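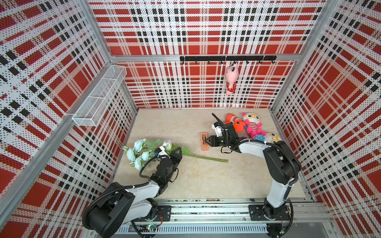

# Lamstead Household Items: Flowers, Soft Toys and Hanging Storage

This card covers the third part of the Lamstead Household Items collection. It records what the part contains, how the items are named, and the conditions under which it may be used. It should be read together with the general terms, which apply to all parts unless a section below states otherwise.

Version 2, November 2019. Maintained by Antonina Derkach and Brock Friesen.

## Scope

The part is concerned with light decorative items and with the fittings used to keep them off a floor or worktop. It contains 60 sessions in 17 groups. Each group keeps the same backdrop, floor and fittings throughout, and only the loose items change between sessions.

Kitchenware, clothing and stationery are outside the scope and are held in other parts of the collection.

## Items

| Name in the records | Meaning |
|---|---|
| `bouquet` | Artificial flowers kept together as one bunch, with leaves and stems |
| `single_stem` | One artificial flower on its own stem |
| `plush_small` | A soft toy light enough to hang from a hook |
| `hook_rail` | A rail with a row of fixed hooks |
| `mesh_basket` | A wire basket fixed to a wall, with or without compartments |

A bouquet is recorded under its main colour. The bunch of pale blue-green, rose-like flowers with one white head among them is therefore entered as `bouquet_blue`, and the white flower is not given an entry of its own. Users who need a finer division should consult the notes supplied with each group.

Soft toys are recorded by the colour of the head and then the body. The toy with the pale pink head and the red, white-spotted body is `plush_pink_red`. Spots, stripes and other patterns do not form part of the name.

## Positions

Three words are used for the position of a loose item: `hung`, `stored` and `laid`. An item is `hung` when a hook carries its weight, `stored` when it rests in a basket, and `laid` when it rests on the floor of the enclosure. Hooks are numbered from the left, starting at one. With the seven-hook rail, the middle hook is number four.

For a laid bouquet, the direction is given from the blossoms to the ends of the stems. Earlier records used the opposite order. These were corrected by Zachary Bergeron in June, and any copy obtained before that month should be replaced.

## Backdrops

Backdrops were chosen by Huguette Fehr. Several are plain. Others carry a strong pattern, such as the red, white and black plaid, against which a red toy or a thin white basket is harder to pick out — users comparing results between groups should report plain and patterned backdrops separately.

The floor surface is recorded by colour only. Where it has a marbled look, no claim is made as to the material.

## Known limitations

- Leaves and petals overlap within a bouquet. Outlines drawn around single blossoms are approximate.
- White wire baskets have thin edges, and their outlines may include small areas of the wall behind.
- Records for 15 sessions lack a hook number. The field has been left blank in these cases.
- Artificial flowers only are included. The part is not suitable for work on living plants.

## Terms of use

The part may be used for teaching and for non-commercial study. Copies may not be passed on without the general terms attached. Published work should cite the collection by its full name and state the version number.

Corrections should be sent to Tyson Charbonneau at the Lamstead records office, quoting the group and session. Accepted corrections are listed in `CHANGES.md`.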